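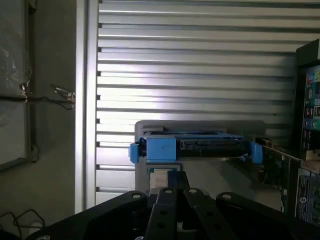
Chapter 6
Drainage and Falls for Garden Paving

6.1 Scope

Chapter 5 dealt with the sub-base. The present chapter covers the removal of surface water from paths, terraces and small courtyards. It assumes that the ground has been surveyed and that the finished level of the paving is known.

6.2 Terms

The fall of a paved surface is the drop in level over a given horizontal distance, written as a ratio. A crossfall runs at right angles to the main direction of travel. Paving laid against a house should fall away from the wall. Where the plot slopes towards the building this cannot be done without a channel, and the channel must have an outlet of its own.

Rough stone holds more water than sawn stone and needs a steeper fall. Joints matter as well - a wide open joint will drain a terrace that looks almost level.

6.3 The Villalba courtyard

The worked problems use a walled courtyard at Villalba, surveyed in June by Fadime Değirmenci. It has two outlets, one of them blocked by roots. Levels are given in Table 6.2. Readers should copy the table before starting, as the same levels are used again for the planting beds.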